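Little Ways to Use Less Power at Home

Kitchen, laundry, workshop and the corners in between

I started keeping these notes in June, when the bill came in higher than it had all winter and I couldn't work out why. We don't have solar panels, we rent, and the water heater is older than the dog. So everything on this page is something you can do with what's already in the house, plus maybe a roll of weatherstrip. I've had so much fun with it that I now walk around other people's kitchens looking at their fridge seals. Sorry in advance.

Start with the fridge

It runs all day and all night, so small fixes add up. Pull it out a couple of inches from the wall and vacuum the coils. Ours had a felt blanket of dog hair on them! Unplug it first, use the brush attachment, and go gently around anything thin or bendy.

Then check the door seal. Close the door on a dollar bill and tug. If it slides out with no fight, wipe the seal down with warm soapy water and try again. Half the time it's only jam. If it's still loose, a smear of petroleum jelly along the hinge side can help the rubber sit flat, and after that you're looking at a new gasket, which on most fridges just presses or screws into place.

A full fridge holds its cold better when the door opens, so if yours is half empty, fill a few jars with water and stand them at the back. Leave space in front of the vents, though. I blocked ours with a bag of carrots once and froze the lettuce.

Set the dial for 37 or so and the freezer for 0, and put a cheap thermometer in a glass of water on the middle shelf overnight to see what you've really got. Mine was way colder than it needed to be.

On the stove

Lids! I can't say it enough. A pot of water with a lid on comes to a boil noticeably sooner, and you can turn the burner down sooner too. If you've lost the lid, a baking sheet or a bigger pan will do the job. Keep your hands clear of the steam when you lift it.

Match the pan to the burner. A small pan on a big coil heats the kitchen beautifully and the soup slowly.

Pasta doesn't need a rolling boil the whole way through. Bring it up, put the pasta in, stir, cover, and drop the heat to the lowest setting that keeps things moving. Boiled eggs are even easier. Bring them to a boil, lid on, burner off, 11 minutes, then cold water. I like mine firm, so take a little off that if you want a softer middle.

For the oven, I've stopped preheating for casseroles and anything else that's going to be in there a long time. Cookies and bread still get a hot oven. I also turn it off a few minutes early and let the leftover heat finish things. And bake two things at once if you can. Potatoes will happily share with nearly anything.

The kettle

Fill it with what you'll drink. I measured with my favorite mug and put a tiny dot of nail polish on the outside of the kettle's water window at the 2 mug line. Best thing I did all month. Descale it while you're at it – equal parts white vinegar and water, boil, let it sit for an hour, rinse until you can't smell it.

Hot water

Our heater came set a lot hotter than we ever used it. I turned the dial down to 120 and waited a few days to see if there were complaints. There were none. Look in your manual before you fiddle, and if someone in the house has health troubles, ask their doctor's office what temperature they'd want the tank kept at.

Foam sleeves on the hot pipe are cheap and wonderfully satisfying to fit. They're already slit down one side, so you just snap them over and tape the joints. If you have a gas heater, keep the foam well back from the flue. I did the stretch under the kitchen sink first and then got carried away and did every pipe I could reach.

Measuring what things use

A plug-in power meter is the most entertaining thing I've bought in years. You put it between the wall and the appliance and read the number. I got a Skiltodach because the hardware store had it by the register, but any of them will do, and lots of public libraries lend them out now. Ask at the desk.

My notes from the first week are all over the place, but some surprises: the old floor lamp in the den was drawing 103 watts, and I'd thought of it as the cozy little one. A dusty desktop computer, doing nothing but showing a lock screen, sat at 112. The phone chargers I'd been nagging everyone about were hardly anything. I apologized to the family and went after the lamp.

Leave the meter on anything with a motor for a full day. A fridge or dehumidifier cycles on and off, so one quick reading won't tell you much.
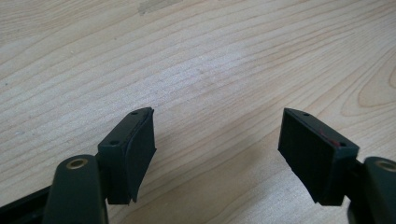 Write the readings down as you take them, with the name of the thing and whether it was on, off or asleep. I thought I'd remember and I didn't, so I had to do the whole den over again. A page in the back of the recipe notebook works fine. I put a star next to anything that draws power while it's supposed to be off, and those are the ones that go on a switched power strip.

Power strips

TV, game box and speakers all on one strip, switch within reach of the couch. If it's hidden behind the furniture you'll never use it. Keep the router on its own outlet or you'll hear about it.

Don't plug space heaters into strips, ever, and don't plug one strip into another.

Drafts

Wait for a windy evening and go around with a stick of incense, holding it near window edges, outlets on outside walls, and the bottom of the doors. Where the smoke goes sideways, there's your leak. Keep it well away from the curtains. This is a great job for a kid to supervise, by the way, as they love pointing and yelling.

For windows I like the Tosach foam strip with the peel-off backing. Clean the frame with rubbing alcohol, let it dry all the way, and press it down hard with your thumb as you go. Whatever brand you use, the cleaning is what makes it stick. I skipped that on the bathroom window and had it hanging in a loop by breakfast.

For doors, a rolled towel is fine. A tube sewn from old jeans and filled with rice is nicer. One leg of a pair of adult jeans is just about the width of an ordinary inside door, which makes me happy every time I see it. Sew the hem end shut, fill it, sew the other end.

Foam gaskets behind outlet covers cost pennies. Turn off the breaker, take off the plate, pop in the gasket, screw the plate back.

Laundry

Cold water for nearly everything. I keep a warm wash for dish towels and anything the dog has slept on. Use the fastest spin your machine and your clothes can take, and the dryer has far less to do.

Clean the lint screen every load, and wash it in the sink now and then too. Dryer sheets leave a film you can't see – run water over the screen, and if it pools up there, scrub it with dish soap and an old toothbrush. Pull the dryer out once a year and clear the duct. I found a sock in ours that had been missing so long we'd thrown out its partner.

A folding rack over the bathtub will dry a whole load of shirts by morning if you crack the door and space things out. Shake each piece hard before you hang it and you can skip most of the ironing!

In the workshop

Battery chargers for drills and sanders like to stay plugged in and forgotten. Mine share one strip with a Cirnarel countdown timer in front of it, the plain kind with a dial, so that it all shuts off by itself after a few hours. Check what your charger's manual says first, as a few of them want to stay on.

Swap the old shop tubes for LED ones when they start to flicker. Read the box carefully, because some fit your existing fixture as is and some need the ballast taken out. If that sentence made you nervous, buy the first kind.

If you heat the garage, heat yourself instead where you can. A rubber mat underfoot and a radiant heater aimed at where you stand makes a cold bench very pleasant. Keep sawdust and rags far from it, and finish cans farther still.

And a sharp blade saves the motor. A dull saw works harder, takes longer and burns the edge. Soak the pitch off with a citrus cleaner before you decide a blade is done for.

Light bulbs, quickly

Do the ones that burn longest first: kitchen, porch, hall. Warm white is labeled 2700K. For the closet we put in an Opoku stick-on motion light, and I've since put the same kind under the sink, where it has saved me from knocking over the drain cleaner more than once.

Wipe your bulbs and shades, too. Switch off, let them cool, dry microfiber cloth. Our kitchen light looked like a new fixture afterward, and I'd been about to buy a brighter bulb for it.

Still on my list: the attic hatch, which has nothing on top of it but a piece of cardboard, and the basement freezer, where I suspect a lot of frost and at least one very old turkey.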